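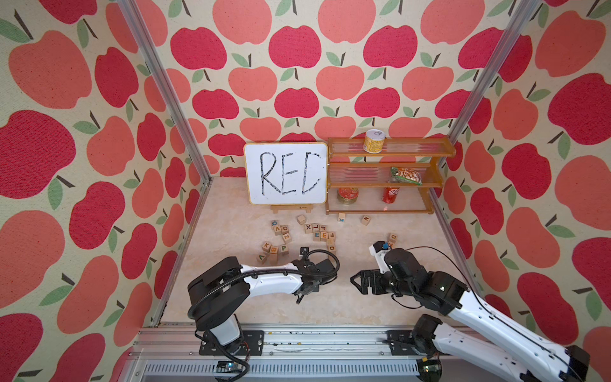 Apple wallpaper on three sides, with the small shelf and the letter blocks. Vosenano open day.

Vosenano open day, 17 May 2023

Vosenano prints wallpaper in a former shoe warehouse behind the bus depot, and once a year they open the building to anyone who signs up. I went with Kathleen McGrath, who is papering a stairwell and wanted to see full rolls before she ordered. We took the 8:40 bus and walked the last stretch along the canal. There is parking, but it was full when we got there.

You sign in at a table by the loading door and get a paper badge. Coffee was free. The tour groups were capped at 16 people and ours was full, mostly couples in the middle of fixing up a house, plus a man who restores dollhouses and asked the best questions all morning.

Wilmer Chambi took our group. He has been on the print floor since the company moved in and he talks quickly, so stand near the front if you get him. We started in the paper store, where the blank stock comes in on big reels. He passed around two weights. The heavier one is what they recommend for rooms that get knocked about, and it felt close to card. The lighter one folds more easily into corners but tears if you pull it back off the wall too fast.

The print floor is one long room with a machine down the middle. They were running a gray stripe that day, which was a pity, as I had hoped to see something with more colors in it. Wilmer stopped the line so we could look at where one color sits against the next. The fit between colors is checked by eye at the start of every run and again at the end. A short run for them is 500 rolls. They will do less for a designer, but you pay for the setup.

After that we saw the pattern room, which I would have happily spent the whole visit in. Yolanda Rengifo draws most of the fruit and flower designs and she had her drawers open on the tables. The archive has 2,666 patterns in it, counting recolors. The oldest are on thin brown paper and you can't touch those.

The apple paper is one of hers. It has a cream ground with big, simple apples in a deep raspberry and a softer coral pink, and each one has a short dark brown stem and a bit of sage green leaf. On the back wall the rows alternate, so your eye runs on a diagonal after a while. Kathleen thought the apples were too large for a stairwell. I liked them. Seen from close by, on the side walls, they are very large, and I would think twice about them in a narrow room. On a wall you look at from across a kitchen table they would be cheerful.

I asked Yolanda why two reds. She said the first version had only the raspberry and it was heavy, and the coral took some of the weight out. She tried a yellow apple as well, but it looked like a lemon to everyone she showed it to. There is a blue ground coming in July.

The shelf got nearly as much attention as the paper. It's a three-tier unit with an amber-orange wooden frame, and the shelves are clear ribbed plastic, so you can see what is stored below. I would like one for my pantry. A few groceries were sitting on it — a yellow can with a pull ring on the top tier, a green snack bag in the middle, and a red food tin and a tall red soda can on the bottom. The orange of the frame sits well next to the raspberry apples, better than I would have guessed from a swatch. I have been looking at plain white shelving for months and now I'm not so sure. The ribs would be a nuisance to wipe if something sticky spilled. Kathleen says a bottle brush would do it.

I also liked the letter blocks on the floor, the natural wood kind with one colored letter to a cube. I picked out a K and an N near the shelf. The floor there is a pale beige with a faint marble look to it, and it keeps things quiet under a busy wall. I would copy that part. A small whiteboard stood at the back on a little wooden easel, with REC on it in black capitals. The light wood of its frame goes with the blocks.

The dollhouse man wanted to know if the apples came in a smaller scale. They don't. Yolanda wrote down his email.

The tour ends in the shop, which is a partitioned-off part of the warehouse with end-of-run rolls in bins. Prices are marked on the ends with grease pencil. You are limited to 2 bins' worth of samples per household, and the samples are a decent size, large enough to pin up and live with. Kathleen bought nothing and took a stack of samples in greens. I took the apple, a small leaf print called Tello, and the gray stripe, which had grown on me.

Some practical points. Wear flat shoes, the print floor has cables and ramps. It's loud for part of the tour and they hand out foam earplugs. Lunch is a food truck in the yard — rice and beans, or a cheese roll. The restroom is back by the sign-in table, and the line for it was long right after each tour let out. Sign-up for the next open day goes through the desk by phone.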